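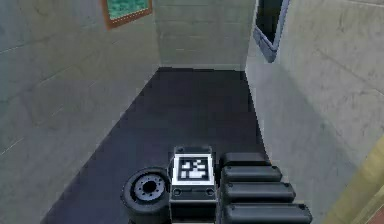 Last updated 28th November
Clubs > Robotics > Opinion

Our school robotics club should keep its simulation season, and it should stop treating it as the warm-up for the real one.

I have helped with the club at Terwood for long enough to hear every complaint about it. Parents want to see metal. Students want something they can carry into the gym. When Stamton dropped simulation in May, a few families here asked us to do the same.

I understand why. But last season we had 31 students and one working arm. In the simulator they logged 1,142 runs. On the arm they logged 113, and most of those belonged to the same handful of older students. A ninth grader who gets two turns a month does not learn to program a robot. She learns to wait. 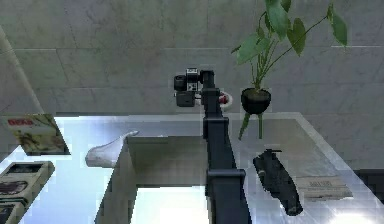 The simulated arm at a table, with a plant and a black shoe to its right.

The usual objection is that the simulated rooms are too strange to teach anything. Some of them are odd. Plants hang where no plant would, and shoes end up on tables. I don't think this matters much at the stage our students are at. They have to write code that copes with objects they did not choose, in rooms they did not set up. A tidy practice mat with three colored blocks never asked that of them.
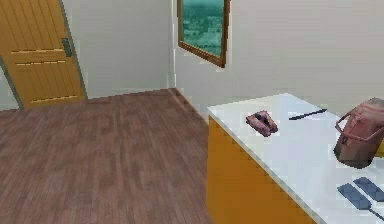

Simulation render: Getsemaní Medrano

A kitchen counter with a knife on it is also something I would not hand to beginners in real life. On screen they can get it wrong all afternoon.

The costs are real. The computers are slow, and grippers on screen don't wear out the way ours does. Students who only simulate get a shock when a cable snags. So keep the arm, and book it fairly, with younger students first. But put the simulation work in the spring showcase and give it the same points as the rest.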